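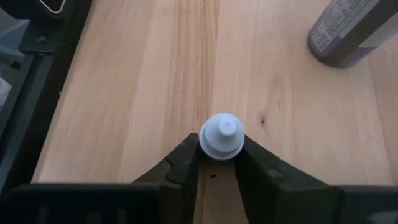 Fladine reckons a lid is only ever as good as the last person who put it back on. I've had that remark stuck in my head since February, when I started putting this chapter together, and I still can't decide whether I agree with it. Plenty of lids are bad before anybody touches them. But I've also got a tube of wood glue in the shed that I can only open with pliers, and I know exactly who left it like that (me).

Chapter 4
Caps, nozzles and closures

29th November
By the author

So far in this book we've looked at the body of the container: what it's made from, how thick the walls are, why some bottles spring back when you squeeze them and others stay dented. Now we get to the top end. I'll admit this is my favourite bit of the whole course, and students tend to come round to it by the second week, usually after they've gone home and emptied the bathroom cabinet on to the bed.

Pick up a small nozzle cap, the sort that goes on a squeeze bottle, and put it on a table in front of you. It'll most likely stand quite happily on its wide end, nozzle up, and that's a good way to look at it. Three parts of it will keep us busy for the next few pages. The nozzle decides how much comes out and where it goes. The shoulder is the sloping or domed part underneath, where the cap widens out to meet the bottle. Then there's the grip, the ring of little upright ridges round the base, which packaging people call knurling.

I used to think those ridges were decoration. Then I tried teaching a class with two sets of caps, one ridged and one completely smooth, and a bowl of washing-up liquid to dip our fingers in first — what a mess! The smooth ones went all over the floor. We'll do the same exercise in section 4.3, so bring an old towel.

White caps turn up a lot in the samples, and you'll soon notice that white isn't one colour. Some lean towards cream and some have a touch of blue in them. Put a few side by side on a plain wooden table by a window and you'll see it straight away, although under a kitchen strip light I find it much harder. We come back to colour in chapter 9, but do start making notes now.

You'll also need to start a collection. Mine lives in biscuit tins and stands at 2,000 caps, which is far too many, and my family has views on it. You need 50. Try to get a mixture of screw caps, flip tops and nozzles, wash them in warm soapy water, and let them dry completely before you put them away. Narrow nozzles hold on to water for ages, so leave those out overnight. Label each one with what it came off, because a cap without its bottle is surprisingly hard to place a month later.

Before you read on, take one nozzle cap from your collection and draw it from the side, as large as the page allows. Don't worry about neatness. Mark where your finger and thumb go when you twist it, then turn to section 4.1, where we start with the thread inside.

Last updated: 29 pages revised for the second printing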